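Gramard Linen Tea Towel, Heavy Weave

From the Sarıgül mill range
Size: 30 inches long, hemmed all the way around
Colors: Oat, Slate, Brick, Undyed
Sold singly

I've been selling kitchen linens long enough to have opinions about tea towels, and this is the one I keep in my own kitchen drawer (well, two drawers, my husband would like me to mention). I first picked one up at a trade show in January, mostly to have something to do with my hands while I waited for a coffee, and I ended up ordering the whole color range before the coffee came!

What got me was the weight. A lot of linen towels look lovely on the rack and then feel like a paper napkin once you've got a casserole dish in your hands. The Gramard is properly thick. It's 223 grams per square meter, if you like that sort of number, and it has a slightly nubbly surface that grabs water off a plate on the first pass. It will feel stiff when you open it. Wash it before you use it, please, even if you're in a hurry. Mine were kind of grumpy for the first few washes and then went soft all at once, and they've stayed that way.

The colors

Oat is the best seller and it goes with everything. Slate is darker in person than most people expect, closer to a wet sidewalk than a rainy sky, and it hides coffee like you wouldn't believe. Brick is my favorite, a warm dusty red that fades a little toward the folds. Wash Brick by itself the first couple of times. I didn't, and I now own a pink pillowcase. Undyed is just the plain flax color, with the odd darker fleck in the yarn. The flecks are part of the cloth and they don't wash out, so if you want something perfectly even, go for Oat.

Washing and drying

Warm wash, any normal detergent, no fabric softener. Softener leaves a coating on the fibers and then the towel just pushes water around the plate. You can tumble dry on low, but I hang mine over the back of a chair and they're ready by morning. Expect them to shrink up to 9 percent, nearly all of it the first time through. Iron them if you enjoy ironing. I fold mine while they're still a tiny bit damp and call it done.

The hanging loop

The older version had a loop on the long side, which drove me up the wall, and I said so to Hacer Kılıçarslan, who handles orders at the mill. She passed it along, and the new ones have the loop in the corner. It's cotton tape, stitched down twice, and it fits over a fat wooden peg as well as a skinny metal hook. If you bought from me before the change and want to match your set, write to me first, as I still have a few of the old ones in Slate.

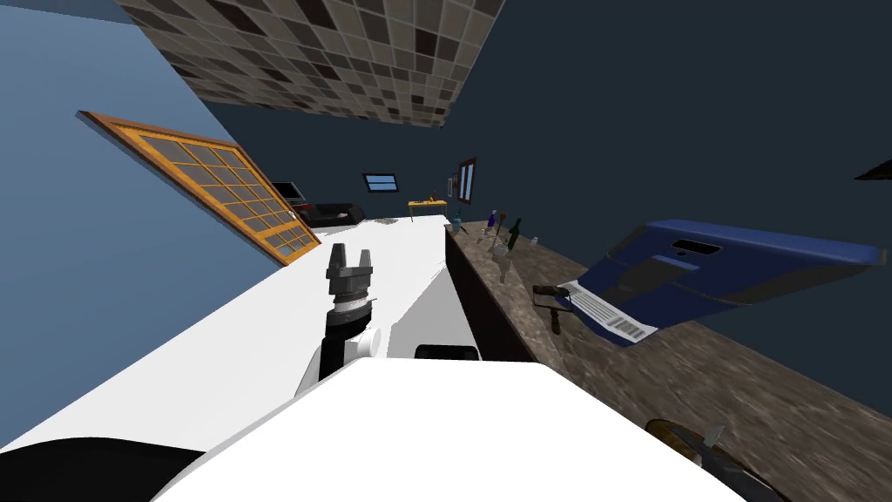

Gift wrapping is extra and comes in brown paper with cotton string. I tie them all myself, so the bows vary! If you're sending one straight to a friend, put your message in the notes box at checkout and I'll write it on a card by hand.

Goes nicely with

The Mitora dish brush, which has stiff bristles and a head you can replace
The Skavar apron in Slate (same dye, as near as I can tell with the two side by side)

From customers

"Bought one, came back for four more. My mother took two of those home with her, so I'll be ordering again." Nurhan Demirtaş

"Takes forever to soften but I love it now. Wish it came in green."

I'd love a green too, and I've asked. The mill is thinking about it.

Shipping and returns

Orders go out twice a week. Unwashed towels can come back within 57 days for a refund or a swap to another color. Once it's been through the laundry it's yours, I'm afraid, unless a seam has come undone, in which case send me a note with your order number and I'll put a new one in the mail.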